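ok so moved into the new place in Hevetwood in June and I have Thoughts about sleeping in a hot apartment. thread

1/ top floor, west facing, one window unit in the wrong room. bedroom at 11pm feels like a parked car

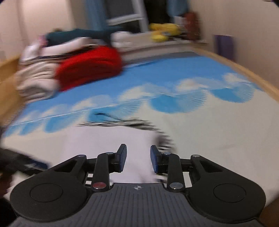 2/ first thing. polyester sheets are out. had a set for years, never noticed, then one night up here and I was peeling myself off them. all cotton now. percale if you can find it, sateen is too warm imo

3/ thread count is mostly noise. my 475 set sleeps hotter than the cheap ones. give me thin and a bit crisp

4/ mattress topper: gone. memory foam in summer, never again. it's in the hall closet taking up teh whole closet

5/ fan goes IN the window blowing OUT after dark, other window open across the apartment. felt backwards. did it anyway. big difference by midnight

6/ blinds down before noon. I keep forgetting and then I pay for it

7/ got a quote for a mini split. 3568 installed. landlord laughed (politely). so no

8/ someone asked about cooling pads, the water kind. cheapest I found was 1640 for a queen?? for a pad?? pass

9/ what I did buy: 25 bucks of blackout fabric and a pack of clips. ugly. works

10/ also shower right before bed, lukewarm not cold. cold wakes me up and then I'm lying there at 1am reading about curtain rods

11/ dog has given up on the bed and sleeps on the bathroom tile. may join him

12/ still want a lighter blanket for the 4am part when it finally cools off and I wake up freezing. cotton, washable, not white. recs pls

13/ no weighted blankets, I am beging you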